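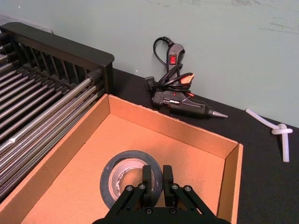

Wrist camera, gripper open over the dark tape roll in the cardboard box.

Karkix tape set, README

Hi! I'm Ghada, and I put this set together with Nithin Naidu so our two-arm policy would have something simple to chew on. The job is moving tape rolls between a shallow cardboard box and a black wire rack. There are 400 episodes, all teleoperated, and some 60 of them have a fumble that we left in on purpose (they're marked "retry" in the episode list, so filter them out if you want clean grasps only).
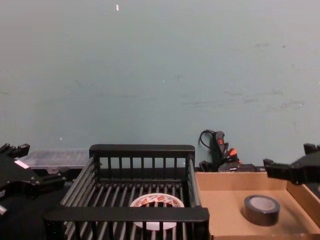 Two rolls, one white and one dark, and we swapped their starting spots whenever we remembered to. Which means not always, sorry! Check the start_side column before you split, or you'll end up with a lopsided test set like my first one. I'd hold out the last 100 episodes; Nithin did the driving on those and he's a lot slower on the approach than I am.

The wrist and chest views are saved as separate videos with a shared clock. If they drift for you, tell me which episode.

Still to do: write better text prompts. Right now they all say "move the tape."

Last edited 28 Jan 2021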